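Skallesent Library to Open Furnished Reading Rooms in Former Aaltonen House

The Skallesent Public Library will open six furnished reading rooms on the upper floor of the former Aaltonen house in June, the library board announced. The rooms will be free to use and may be reserved by any resident who holds a library card.

The house, which stands next to the main library building, was left to the town by the Aaltonen family and has served mainly as storage for the library's local history collection. That collection has now been moved to the lower floor, where it will remain open to researchers by appointment.

"Residents have asked for quiet places to read and study that do not feel like an office," said library director Ville Hyvönen. "The house already had that character, and we have tried to leave it alone as far as the building code allowed."

Work on the upper floor included new wiring, a second stairway and repairs to the original window frames. The contractor, Skedo, completed the project within the budget approved by the board. An elevator connects the house to the main building through the existing ground-floor passage.

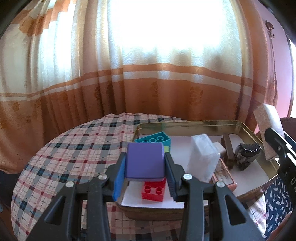

Furnishings were chosen from pieces offered by residents after a public appeal last fall. The library received 249 offers and accepted 126 items, among them armchairs, lamps, bookcases and a large number of textiles. Eetu Leinonen, who manages the library's buildings, said preference was given to household goods in everyday use over matched sets. A round table with a plaid cloth and long curtains in orange, cream and white are typical of the style the library had in mind. Upholstered items were inspected and cleaned before being accepted -- a step required under the town's fire safety rules.

Each room seats up to five people. Reservations may be made for periods of two hours, either at the main desk or by telephone, and may be extended if no other reader is waiting. Covered drinks will be permitted. Meals, amplified sound and telephone calls will not.

One room will be set aside in the afternoons for the Zokedar reading program, which pairs adult learners with trained tutors. The program has until now met in the main building's conference room and has had a waiting list for much of the past year.

The reading rooms will be open from 9 a.m. to 7 p.m. on all days when the main library is open. Reservations for June will be accepted once the final building inspection has been completed. Residents whose donated items were not selected may collect them from the library's rear entrance during regular hours.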